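How to change the signatories on a club account

Updated 5 March 2021

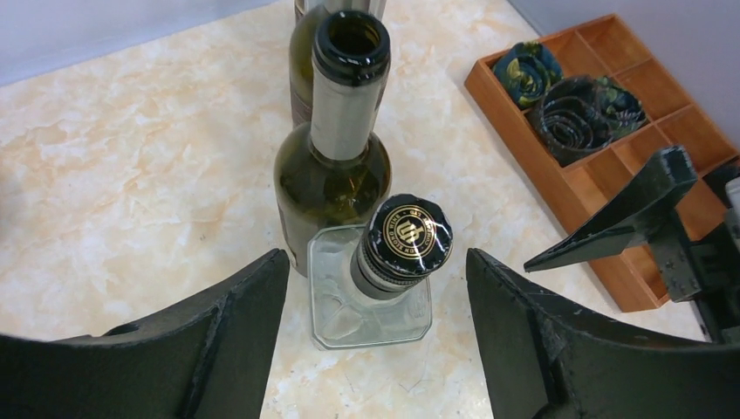 A clear glass bottle with a square base.

These steps are for clubs and small societies that hold a Prilten Community account. If your account was opened at the old Tudley branch before it moved, the steps are the same but you will need the new sort code.

Before you start

Find the minutes of the meeting where the change was agreed. The bank wants them signed and no more than 90 days old. You also need the account number and photo ID for each new signatory.

Filling in the form

Ask for form 34 at the counter or print it from the website. Use black ink and capitals.

In section 1, write the club's name exactly as it appears on the statement. In section 2, list everyone who is leaving. In section 3, list everyone who will sign from now on – including those who already do. People who are left out of section 3 are removed from the account.

Section 4 sets the limit for a single signature. Ours is £700. Anything above that needs two.

Sending it in

Hand the form in at a branch or post it. Keep a copy. Changes sent in February took longer than usual because of the year-end work, so allow extra time then.

Old signatories can still sign until the confirmation letter arrives. Online access is separate – each new person has to register with the code in their own letter, which runs out after 60 days.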